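Porkville Winter Market: Gallery

Posted Thursday, February 22, 2018

The winter market runs in the old Wekel feed store on the east side of Porkville, every other Saturday from December until the outdoor market opens again. This page collects pictures and captions from the season so far. Captions are by Dymphna Corrigan, who also runs the fruit table by the side door.

The building

The feed store has 2,060 square feet of floor, and the market uses most of it. The loading door stays shut in cold weather, so please come in from the street side. Parking is behind the building and along the fence. The gravel lot gets soft after a thaw - use the street if you drive anything heavy.

The tables

There were 12 tables on opening day and there are 15 now. The two newest are the Ó Súilleabháin family with bread and oat cakes, and Sketano, a small outfit that sells dried beans and cornmeal by the pound. The Ó Súilleabháin table usually sells out of brown bread before eleven. They will hold a loaf if you call by Friday noon.

Potatoes, onions, and squash are along the back wall, where it is coolest. Eggs are next to the office. Bring your own cartons if you have them.

The fruit table

Very little fruit is grown near here in winter, and the table doesn't pretend otherwise. Most of the citrus comes up by truck and is sold by the piece or by the bag. Mandarins have been the best seller all season. People ask which ones to pick. Go by weight, and take the one that feels heavy for its size. A stem still attached does no harm, but twist it off before you put the fruit in a bag with others or it will poke holes in the skins.

Mixed fruit at home 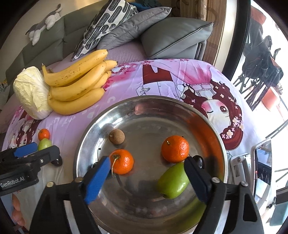 Mandarins keep about a week on the counter and longer in the refrigerator. Cherries should go straight into the refrigerator and be washed only when you are ready to eat them. Longans do better cold too, in a paper bag, and the shell comes off easily with a thumbnail. If you set out a mixed bowl, put out what you will eat that day and leave the rest where it was.

Still to come

We printed 800 flyers for the spring plant sale and they are at the front table. Take a few for your neighbors. Pictures from the seed swap will be added to this page when they are sorted. If you have some of your own, leave them with Dymphna at the fruit table, with your name on the envelope.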